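Print | E-mail

Ticket: tips won't seat, small bench at Drellton
Opened by: Pichit Nakpan
Status: open

Hi all, me again! The tips from the new Tessier refill keep dropping off my pipette when I go into the conical tubes. It happened 10 times out of 25 this morning, and I was pushing down pretty hard by the end (my thumb is not happy).

What I tried first: wiped the cone, swapped the O-ring, borrowed the other pipette from the Plana bench. Same wobble with both, so I'm leaning toward the tips and leaving the pipettes alone for now.

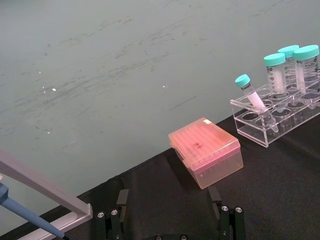
Then around lunch I dug out an older box from the November order and ran 25 more. Only 2 dropped, and both of those were me rushing! So could somebody at Stemudgate check whether lot 52 is the right fit for our cones? The label on the refill bag looks the same to me, but the collar feels a touch wider.

Update, 3:10 pm: still using up the old box, and I put tape on the new refill so we don't mix them. I'd like to keep the lid shut between runs too, please, if you're borrowing from me.

Print | E-mail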